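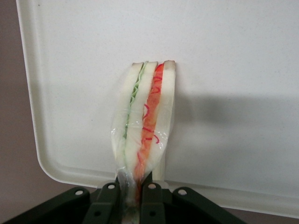 October 5, 2018
By Maritza Escobar
14 comments

I've been setting up a pretend snack counter for my niece and nephew, and it has taken over most of a Friday. The idea goes back to January, when they spent a whole weekend selling me things off the arm of the couch. I told them I'd make them a proper store someday. The first thing I worked out was the food. I didn't want everything to be a toy and I didn't want everything to be real, so the counter has both. The sandwich is one of the toys. It has white bread, a green strip for the lettuce and an orange-red filling with squiggly red lines on it, and it's in clear plastic wrap like the ones at a gas station. The wrap wrinkles near the bottom, and I've decided to leave it that way. A sandwich with the wrap pulled perfectly tight would look less like one you'd buy.

The candy is real. I know how that's going to go. My sister says I should have put empty wrappers out, and she may be right, but I remember playing store as a kid with empty boxes and it was never as good. They can each buy one thing to eat and the rest goes back on the counter at closing time.

Prices took longer than I thought they would. I started with normal prices and then remembered that my nephew can't do change yet. So everything is in points now. Candy is 5, the sandwich is 39 (my niece picked that number over the phone and won't be talked out of it), and 100 buys the whole store. I wrote the list on an index card. I may do another one with bigger numbers.

The rack was the only thing I spent any real thought on. I looked at one from Mostudo that spins, and I still like it, but anything that spins would get spun until something flew off. The one I bought is clear acrylic with stepped levels, so what's in the back sits higher than what's in front.
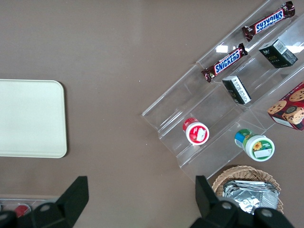 I keep going back and forth on which way it should face. Straight on looks neater, but at an angle two kids can reach it from different sides of the table without climbing over each other, and that matters more to me. The trays are plain off-white ones. The customer puts what they want on a tray and carries it to the cashier, like at the bakery counter at Cuadros, where my niece gets to hold the tray and takes it very seriously.

I still need a cash box. I have an old tin with a lid that sticks, which might do - it would at least slow down the robberies. I also want a small bell, and paper bags if I can find the narrow kind. If anyone knows where to get those without buying a case of them, leave a comment.

Share this post
Shares: 5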